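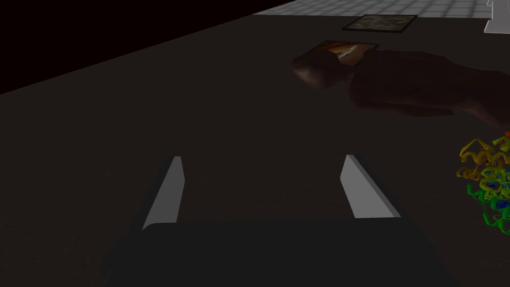

Gripper open over the table, nothing between the fingers.

Watched the third one last night and I'm going to disagree with most of the list. I thought it was the best of the season so far, and I say that as someone who almost gave up after the opener.

pomska_fan wrote:

> Well, that was a letdown. Two episodes of building up the
> Kisora as this lost ship full of secrets, and when they
> finally get on board it's 50 minutes of people walking
> down corridors and arguing about the air supply. The
> reveal about the captain's log was obvious from the first
> scene. The music was too loud again. And can somebody
> explain why the Buvent colony would send a rescue ship
> with no doctor on it? I'm giving it one more week.

I agree about the music. I had to turn on the subtitles for the whole engine room conversation, and even then I'm not sure the subtitles matched what they were saying. They were bad in the first episode too, so I don't think it's my TV.

The rest I don't agree with. The corridor scenes were the point. The first two episodes told us over and over that the Kisora was dangerous, and this one let us spend enough time on it to see that it's mainly old and badly kept. The argument about the air supply was the first time anyone on the crew sounded like they had worked together before. The pilot knows exactly which valve the engineer is going to forget, and she has clearly been annoyed about it for years. I'd take that over another chase.

On the log: yes, I guessed it too. I think we were supposed to. The camera stays on the date stamp for a good long while in the first scene, and they don't do that by accident. The audience knows the captain wrote the last entry after he was supposed to be dead, and then we wait for the crew to catch up. What I did not guess was that the engineer had already read it and kept quiet. Go back and look at her when the pilot reads the entry number out loud (1,253). Everyone else looks at the screen and she looks at the door.

As for the doctor, that was covered in the opener, though it went by fast. Buvent only has one, and the council voted to keep her at the colony until the fever was over. It's in the scene where they are loading the ship. I only caught it on a second viewing. You can say it's a thin excuse and I won't fight you on it, but they did give one.

What bothered me more was the ending. They dock the shuttle, they find the hatch open, and then it cuts to the Yatsenko station for a scene that has nothing to do with anything. I understand they need to remind us the station plot exists. It has been sitting there since the opener with three people in a room looking at a map. But putting it in the last two minutes killed the tension. If it had come before the docking I would have no complaint. Somebody here said the episodes were edited down from a longer cut, and this one felt like it.

The effects were uneven. The outside shots of the ship look good, better than the old series ever managed, and the hull damage is the same from one episode to the next. The planet looked like a painted ball. I can live with that. The original Pomska run had a planet that was very plainly a grapefruit and we all loved it.

A few smaller things:

The number on the cargo bay door is 61. That's the same number as the locker in the last episode of the old series. It could be nothing, but this writer worked on the old show and likes that kind of thing.

Did anyone else notice that the cook has not been seen since they boarded? He was in the airlock with the others. He has no lines after that and nobody mentions him. Either it's a mistake or it's next week's plot.

The joke about the spare boots was in the Pomska novels, word for word. I don't mind, but I wish they had come up with a new one.

I'd put this one above the second episode and a long way above the first. If you only have one more week of patience, I'd ask you to watch this one over again before the next one airs, with the subtitles on, and keep an eye on the engineer. She is playing something different from what is in the dialogue and I missed most of it the first time through.

Also, to whoever asked about the June repeats — they are showing the old series from season two, not from the start. The first season is still tied up in whatever the rights problem is. I have most of it on tape but the last two episodes have the sound out of sync, so if anyone has a better copy of those I'd like to hear from you off list.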